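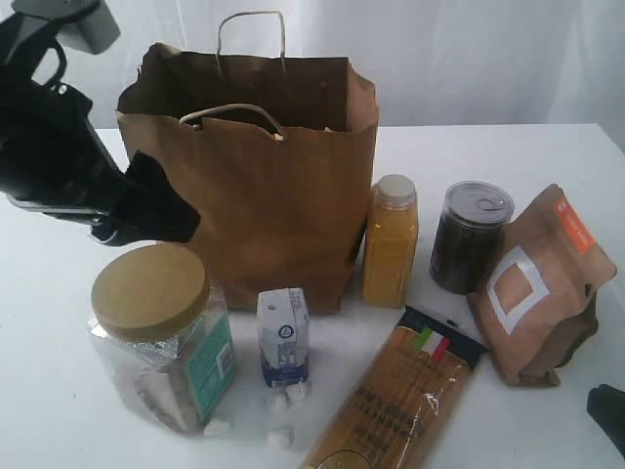 The Bag Stop

The arm stopped at the bag again, and Cletus Alcantara wrote it down.

He had a notebook for this. It had begun as a notebook for ideas, and there were two of them on the first page, both about lunch. After that it was all stops. The arm had stopped at the bag 70 times since June, and on none of those occasions had anyone at Stalldale been able to say why.

"Same place?" said Joscha Kohlhase, from behind his monitor.

"Same place. Left side, just short of the paper."

"Error?"

"It says Condition Normal."

"Well, that's something."

Cletus thought it was the worst thing it could have said. A machine that stopped and complained was a machine you could work with. This one reached across a white table full of groceries, got its soft black fingers nearly to a brown paper bag, and then stayed there, feeling fine about everything.

The program was named Pitovgate, after a town the founder had once been happy in. Its job was packing groceries. It could do the jar. It could do the milk carton, which had taken all of one winter. It could even do the spaghetti, provided the spaghetti was lying in a direction it approved of. The bag was supposed to be the easy part. You took hold of the bag, you opened it a little wider, you put things in.

"Maybe it's the handles," said Joscha. "One's up and one's down."

"They were both up yesterday."

"And?"

"It stopped."

Joscha typed something. He was a tall man who had been hired to work on grasping and had slowly become the person who knew how to restart things. He restarted it now. The arm drew back, considered the far corner of the ceiling, came down over the table in the same long slant, and stopped at the bag.

Cletus wrote it down.

There was a rule about reaching over the table while the arm was live. It was printed on a card, laminated, and signed by both of them, and it said that nobody was to put a hand past the near edge until the power was cut and the key was in someone's pocket. The rule had been written by a consultant from Giannakopoulos who had charged $1,245 for it and spelled Cletus's name with a K. Cletus had thought it a lot of money for one sentence. He had followed it anyway, until the afternoon of January 30, 2022, when he got tired.

All he wanted was to straighten a sugar cube. One of them had ended up near the corner of the jar, and it had been bothering him since breakfast. The arm had been standing still for 6 minutes. It said Condition Normal. He leaned over and put out his hand.

The arm went.

It did not go fast, as he explained later to several people who had not asked. It went at the speed it always went, the speed of somebody's aunt reaching for a second roll. It closed its fingers on the cuff of his sweater, tested the grip, found it good, and began to pack him.

"Joscha," said Cletus.

"Did it move?"

"It moved."

"That's fantastic. What did you change?"

"Joscha, I'm in the bag."

He was in the bag to the elbow. The arm released him, backed off, and patted around for the other sleeve. Joscha hit the red button then, with the whole flat of his hand, and the fans wound down, and for a while there was only the sound of paper settling around Cletus's arm.

They found it that evening. Months before, somebody had added a check so that Pitovgate would never grab anything until it was sure the table had stopped changing. It was a sensible check. It compared each look at the bag with the one before. But a paper bag is never done changing. It creases, it leans, it lets out a breath when the heating comes on, and so the arm had waited politely, all those times, for the bag to finish. A wool cuff held very still by a man trying to be careful had been the first thing all year to pass.

"Who added it?" said Cletus.

Joscha scrolled up. He scrolled for some time, past 400 lines – more slowly toward the end.

"It just says Hater," he said.

"Who's Hater?"

"That was my login. When I started. I was going through something."

Cletus took the key out of the panel and put it in his pocket. Then he turned to a clean page, and wrote the time, and under cause he put sweater. After some thought he crossed it out and put check, and then, in smaller letters, me, a little.

"Can I have that back?" said Joscha, meaning the key.

"Tomorrow," said Cletus, and he reached across the dead table and moved the sugar cube half an inch to the left.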